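중고 본체를 뜯기 전에 의심부터 하는 사람의 기록

요즘 들어 오래된 데스크톱을 되살려 쓰라는 글이 부쩍 많이 보인다. 램만 꽂으면 새 컴퓨터가 된다느니, 버리는 본체 한 대로 서버를 만들었다느니. 나는 이런 글을 반쯤만 믿는다. 잘된 사람만 글을 쓰기 때문이다. 부품을 꽂다가 슬롯 걸쇠를 부러뜨린 사람은 조용히 창을 닫고 새 컴퓨터를 주문한다.

그래도 궁금하긴 해서 3월 내내 저녁마다 관련 글을 읽었고, 결국 본체 한 대를 옆으로 눕혔다.

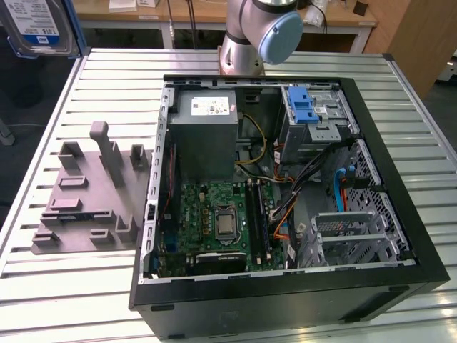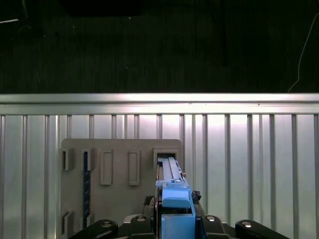
작업대 위의 것들. 첫 번째는 옆판을 뗀 본체와 그 왼쪽의 거치판, 두 번째는 홀더가 여러 개 달린 판.

우선 작업대 얘기부터 하겠다. 상판이 막힌 책상이 아니라 살이 나 있는 금속 작업대다. 보기에는 그럴듯한데 나는 이런 상판을 별로 좋아하지 않는다. 나사를 떨어뜨리면 틈으로 빠질 것 같아서 신경이 쓰인다. 작업용 가구를 파는 Plestirgate 쪽 소개 글에는 통풍이 되고 먼지가 안 쌓인다고 적혀 있던데, 먼지가 안 쌓이는 게 아니라 바닥에 쌓이는 것 아닌가. 결국 나는 나사를 종이컵에 따로 담는 옛날 방식을 고집하고 있다.

본체 안은 생각보다 솔직하게 생겼다. 초록색 메인보드에 은색 소켓이 있고 그 옆에 메모리 슬롯이 두 개. 두 개라는 점이 중요하다. 램만 늘리면 된다는 글을 쓴 사람들은 대개 슬롯이 네 개인 보드를 갖고 있다. 두 개짜리에서 용량을 늘리려면 보통 있던 걸 빼고 큰 걸로 갈아야 하고, 그러면 남는 램이 서랍으로 들어간다. 우리 집 서랍에는 이미 그런 램이 좀 있다. 언젠가 쓸 거라고 생각한 지 7년 됐다.

선 정리에 대해서도 할 말이 많다. 전원 공급 장치 쪽에서는 노란색과 검은색 선이 고리처럼 늘어져 메인보드로 내려가고, 드라이브 베이 밑으로는 검정, 주황, 파랑이 뒤섞인 다발이 비스듬히 지나간다. 거기에 새파란 SATA 케이블까지. 케이블 타이로 반듯하게 묶어 놓은 사진을 올리는 사람들은 이런 걸 보면 한숨을 쉬겠지만, 나는 선을 예쁘게 묶는다고 컴퓨터가 빨라진다는 말을 안 믿는다. 공기 흐름이 어쩌고 하는데, 사무용 본체에서 그 차이를 느낀 적이 없다. 다만 손이 들어갈 자리는 있어야 한다. 램을 꽂으려는데 손등에 선이 자꾸 걸리면 짜증이 나고, 짜증이 나면 힘이 들어가고, 힘이 들어가면 걸쇠가 부러진다. 그래서 보기 좋으라고 묶는 건 반대, 손 들어갈 만큼만 옆으로 밀어 두는 건 찬성이다.

이제 홀더 달린 판. 내가 제일 의심한 물건이다. 본체 옆에 있는 건 3D 프린터로 뽑은 회색 거치판인데, 기둥이며 블록이며 홈이 높이가 다 다르게 솟아 있다. 부품을 바닥에 늘어놓지 말고 세워서 꽂아 두라는 발상이다. 정리 좋아하는 사람들이 하도 칭찬을 해서 나도 Lavus라는 작은 가게에서 파는 비슷한 물건을 한참 들여다봤다. 후기가 1,498개였다. 대부분 별 다섯 개에 "깔끔해요" 한 줄. 이런 후기는 물건이 깔끔하게 생겼다는 건지 책상이 깔끔해졌다는 건지 알 수가 없다. 읽다가 43번째쯤에서 그만뒀다고 쓰고 싶지만 정확히 43번째에서 그만뒀다. 그 사람이 "아직 안 써봤지만 만족"이라고 적어 놨기 때문이다.

내 불만은 이렇다. 이런 거치판은 자리가 정해져 있다. 자리에 맞는 부품에는 참 좋다. 그런데 중고 본체라는 게 어디 그런가. 제조사마다 브래킷 모양이 다르고 길이도 다르다. 폭이 조금만 안 맞아도 홈은 그냥 장식이 되고, 부품은 결국 판 옆 빈자리에 눕는다. 그럴 거면 수건 한 장 깔고 거기 늘어놓는 게 낫다. 수건은 어떤 부품이든 받아 주고 더러우면 빨면 된다. (정전기 얘기를 하실 분이 있을 텐데, 맞는 말씀이고, 기판은 나도 봉투 위에 둔다.)

인정할 건 인정하자. 세워 두는 자리가 있으면 순서를 기억하기는 쉽다. 왼쪽부터 뺀 차례대로 꽂아 두고 되짚어 오면 되니까. 나처럼 조립 중간에 전화를 받고 커피를 내리고 돌아와서 이게 뭐였더라 하는 사람에게는 쓸모가 있을 수도 있다. 홀더가 달린 두 번째 사진 쪽을 보면 높이가 다른 칸이 나란히 있고 오른쪽 위의 넓은 칸에는 뭔가 꽂혀 있는데, 그런 식으로 한 칸이라도 쓰이고 있으면 나머지 칸도 채우고 싶어지는 게 사람 마음이다. 정리 도구의 힘이 있다면 그 정도라고 본다. 내 경우 그 마음은 한 9일 가면 오래 간다. 그다음부터는 칸마다 볼펜이 꽂힌다.

Ustix라는 공구 세트도 비슷한 이유로 안 샀다. 자석 드라이버에 핀셋에 헤라까지 들어 있는데, 사무용 본체는 십자드라이버 하나면 대부분 열린다. 드라이브 베이 쪽에 파란 플라스틱 걸쇠가 있는 이런 케이스라면 공구 없이 손으로 풀리는 부분도 있을 법하다. 물론 "공구 없이"라고 적힌 제품치고 손톱을 안 다치게 한 물건이 없었다는 점은 적어 둔다.

그래서 되살려 쓸 만하냐고 물으면, 아직 잘 모르겠다. 그래픽카드가 따로 꽂혀 있는 건 반갑지만 카드가 있다는 것과 쓸 만한 카드라는 건 다른 얘기고, 전원 공급 장치는 라벨을 제대로 읽어 보기 전까지 믿지 않을 생각이다. 오래된 본체에서 내가 제일 먼저 의심하는 부품이 그거다. 램은 그다음이고, 하드디스크는 의심할 것도 없이 바꾼다.

댓글로 슬롯 두 개짜리 보드에서 램 짝 안 맞춰 쓰는 분 계시면 써 보니 어떤지 좀 알려 주시길. "잘 돼요" 한 줄 말고, 얼마나 오래 썼는지까지.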